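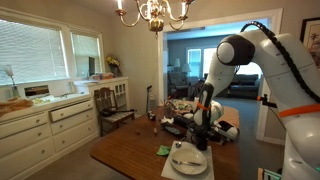
Ponari饮食文化中心近日公布《家庭苔麸饼制作指引》修订本,并同步启动面向居民的家庭烹饪推广工作,首批覆盖Korow市的14个社区。修订本以发酵面糊的调制、回煮、摊制和保存为主要内容,对用具要求作了较大幅度的放宽。旧版指引规定须使用带刻度的量具,修订本改为允许以家中日常用杯计量,类似图中木餐桌上那只黑色杯子的普通杯具即可,条件是同一批面糊从头至尾使用同一只杯子,面粉与水均按杯数之比添加。中心认为,此项调整有助于没有专用量具的家庭按照统一比例操作,也便于在课堂上讲解。

据介绍,苔麸饼以苔麸粉加水发酵后摊制而成,口感松软,略带酸味,表面布满细孔,常用作主食,也兼作盛放炖菜的底饼。在Korow市,许多家庭仍保留自行制作的习惯,但面糊的稠度、发酵时间和火候多凭经验掌握,各家做法差异较大。初次尝试者常遇到面糊过稀、饼面无孔、边缘干裂、底部粘锅等情形。旧版指引文字偏简,对上述问题未作专门说明,居民来信中多次提出补充的要求。

修订工作由中心家庭烹饪部承担,前期面向居民开展了问卷征集,共收回有效答卷3,365份。答卷反映较集中的问题依次为发酵程度难以判断、饼面气孔不均、剩余面糊如何保存。家庭烹饪部据此调整了章节次序,把发酵一章提到最前,并将原先附在文末的常见问题移入各个步骤之后。部分答卷还附有手写的家庭做法,经提供者同意,其中的若干条已收入修订本附录。

家庭烹饪部负责人Mitiku Alemneh表示,修订的基本考虑是让从未做过苔麸饼的人能够独立完成一次制作,同时不妨碍有经验的家庭继续沿用自己的方法。“指引给出的是一个可以起步的比例,各家面粉的粗细和吸水情况都有差别,水量在第二天仍可以调整。”他说,编写人员在试做时有意使用了不同批次的面粉,凡结果相差较大的地方,正文都写成了范围,并注明应当观察的状态。

在面糊调制方面,修订本建议先将苔麸粉过筛,放入较深的容器,分次加水,用手或木勺搅拌至没有干粉颗粒,再加入上一批留存的发酵液作为引子。没有引子的家庭可以只用面粉和清水,依靠自然发酵,但所需时间较长,首批成品的酸味和气孔也可能不够稳定。容器只装到一半左右的高度,为面糊膨胀留出余地。盖子应能遮挡灰尘,但不宜拧紧。

关于发酵时间,修订本没有规定统一的小时数,只说明在温暖的厨房中通常需要两至三天,气温较低时相应延长。判断的依据有以下几点:面糊表面出现细密气泡,凑近可闻到清爽的酸味,静置后上层析出一层颜色较深的液体。这层液体在进入下一步之前应轻轻倒出,其中一部分可留作下一批的引子。面糊如出现粉色、橙色或绒毛状霉斑,或散发腐败气味,应整份丢弃,容器以热水和洗涤剂彻底清洗,晾干后再用。修订本特别提示,不得只刮去霉斑后继续使用。

回煮是旧版叙述最为简略的一步,修订本对此单列一节。具体做法为取出一小部分发酵好的面糊,与清水调匀,倒入锅中以中小火加热,持续搅拌,待其变稠并呈现光泽后离火,放至温热,再倒回原来的面糊中搅匀。回煮的面糊不可趁滚烫时倒回,以免影响其余面糊的发酵。混合后继续静置,待面糊再次升高并出现气泡,即可摊制。家庭烹饪部的试做记录显示,省略这一步的面糊同样可以成饼,但饼体较易断裂,卷起时尤为明显。

摊制部分兼顾了传统平盘与普通平底锅两种用具。使用平底锅的,应选择锅底厚实、附有锅盖的一种,预热后将面糊从外圈向中心螺旋倒入,转动锅身使之铺满。待表面气孔开始成形,立即加盖,借助蒸汽使上层凝固。苔麸饼只烙一面,不翻面。边缘自行翘起、表面不再有湿亮的面糊时,即可取出,平放在干净的布上晾凉。刚出锅的饼不宜立即叠放,否则彼此粘连,揭开时容易撕破。

对于气孔偏少的情况,修订本列出了几种常见原因。面糊过稠时,气泡难以上升到表面,可少量加水,再静置片刻后试摊一张。锅温过低时,面糊铺开后迟迟不见气孔,应延长预热。加盖过早,蒸汽会把尚未成形的气孔压平;加盖过迟,表面则容易发干。编写人员建议每批先摊一张小饼试火,小饼的大小以能够看清中央与边缘的差别为宜。第一张效果不佳时,应先调整火力,再考虑调整面糊,两者不宜同时改动。

面粉选用也是居民咨询较多的内容。修订本以纯苔麸粉的做法为主,同时收入掺用大麦粉或高粱粉的两种比例,供口味不同的家庭参考。掺用其他谷物后,面糊的吸水量和发酵快慢都会变化,首次尝试时宜减少制作数量。指引提醒,苔麸本身不含小麦麸质,但掺入大麦粉或小麦粉后即不再适合需要避免麸质的人群;为这类家人备餐时,应查看面粉包装上关于加工环境的说明,筛子、容器和摊饼用具也应分开使用。

此次修订还增加了配餐内容,共收录29道可与苔麸饼同食的家常菜,包括鹰嘴豆粉糊、红扁豆炖菜、清炒羽衣甘蓝、土豆胡萝卜炖卷心菜等。菜式以家庭常备食材为主,多数可在一口锅内完成。每道菜均注明主要食材、处理次序和适宜的稠度,其中稠度一项为本次新设。据家庭烹饪部说明,炖菜水分过多会很快浸透饼底,盛盘后不久即难以用手取食;水分过少则不便蘸取。

以鹰嘴豆粉糊为例,修订本要求先将切碎的洋葱以小火炒软,炒至水汽收干后再下油,加入香料粉和蒜末炒出香味,随后注入清水煮开。鹰嘴豆粉应边撒边搅,避免结块;结块较多时,可将锅离火,用打蛋器搅散后再继续加热。煮至表面缓慢冒泡、油色微微浮出时调盐。首次制作者往往在此时认为偏稀而继续加粉,放凉后便过于浓稠,指引因此建议关火静置几分钟后再作判断。

红扁豆炖菜的说明相对简短。扁豆淘洗至水色较清,不需提前浸泡,与炒好的洋葱和香料同煮,其间分次添加热水。不喜辛辣者可改用姜黄作底味,做法不变。附录中收有居民提供的一种做法,即在起锅前拌入少许生洋葱末和青椒碎,编写人员试做后予以保留,注明宜现拌现吃。清炒羽衣甘蓝一条则对切法作了补充,叶与梗分开切,梗先下锅,避免叶片煮烂而梗仍生硬。

在保存方面,修订本规定,当日食用的苔麸饼晾凉后可用干净的布包好,放入带盖容器,置于阴凉处。需隔日食用的应密封冷藏,尽早吃完;需较长时间存放的可在饼与饼之间垫纸后冷冻,食用前取出自然回软,或隔水略蒸。已经变干但没有霉变的饼可以撕成小块,与炖菜同锅加热,成为另一道早餐菜式。剩余面糊冷藏后发酵仍会缓慢进行,再次使用时酸味通常更重,可加入少量新粉调和。引子应单独存放于洁净的小瓶,瓶身标明留存日期。

与修订本配套的家庭烹饪课程已于2月开始接受报名。截至发稿时,登记参加的居民共678人。课程分两次进行,第一次讲解面糊调制,学员将调好的面糊带回家中发酵;第二次讲解回煮、摊制与配菜。两次之间留有间隔,学员须自行观察面糊的变化并作简单记录,第二次上课时由讲授人员逐一查看。未能完成发酵的学员可使用课堂准备的面糊练习摊制,不影响后续学习。

课程地点除Ponari饮食文化中心教学厨房外,还设在Degefa街的社区厨房。后者灶位较多,适合分组操作,但储物空间有限,学员自带的容器应在当次课后带走。面粉和配菜食材由中心统一提供,学员需自备围裙、一只带盖容器和一条干净的棉布。对豆类、谷物或香料过敏者,应在报名时如实填写。儿童可在家长陪同下参加第一次课程;第二次课程涉及热锅操作,儿童须坐在灶台以外的指定区域。

Brurongate面粉坊为课程提供所用的苔麸粉,包括浅色和深色两种。家庭烹饪部在课程说明中对两者作了区分:浅色粉味道较淡,成品颜色浅;深色粉谷物香气较浓,成品呈棕色。两种粉的制作步骤相同,水量可能略有差别,以面糊从勺上流下的状态为准。课堂不推荐特定品牌,学员可以自带家中常用的面粉进行对照。

Mitiku Alemneh表示,课堂讲授将以答疑和动手操作为主,尽量减少理论讲解的时间。“许多人家里有长辈会做,只是从来没有把水量和时间写下来。我们希望学员把家里的做法也带来,在课上比较一下,再决定自己采用哪一种。”他介绍,学员提交的家庭做法经试做后,可收入下一次修订的附录,提供者可自行选择是否署名。提交时应写明面粉种类、杯数比例、发酵所用容器以及当时厨房的大致冷暖,仅写“适量”的条目将退回补充。

针对部分居民提出的用油问题,中心一并作出说明。传统平盘在使用前可用少量油籽粉末擦拭盘面,再以干布抹净;普通不粘锅一般无须用油,锅面留有明油时,面糊容易打滑,难以均匀铺开。铸铁锅首次用于摊饼前应充分养锅,并避免在摊饼前后烹制气味浓重的菜肴。电热平盘的升温方式各不相同,应以所附使用说明为准,指引中的火力描述仅供参照。

用水方面,修订本仅作原则性规定,要求使用可直接饮用的水。水中消毒气味较重时,可煮沸后放凉再用。和面用水以不烫手为宜,寒冷时节可用温水,以利发酵启动,但不得使用开水。夏季厨房温度较高的家庭,宜在发酵的第二天早晚各检查一次面糊状态,酸味已足时即转入冷藏或直接进入回煮步骤。

修订本现已在中心前台及Degefa街社区厨房提供纸质文本,居民可免费领取,每户一册。纸质文本采用活页装订,菜谱页可单独取下放在灶边查看。文本中的计量均同时列出杯数比例与重量,便于习惯使用厨房秤的家庭换算。旧版指引不再加印,此前领取的居民可继续参照其中的摊制部分,发酵和保存部分以修订本为准。

课程报名可在中心前台办理,也可由家庭成员代为登记。每期开课前,中心将以短信通知上课时间和应带物品。因故不能参加者,请在开课前一天下午五时之前告知,空出的灶位依登记次序递补。两次课程均须在同一地点完成,需要更换地点的,应于第一次上课前提出。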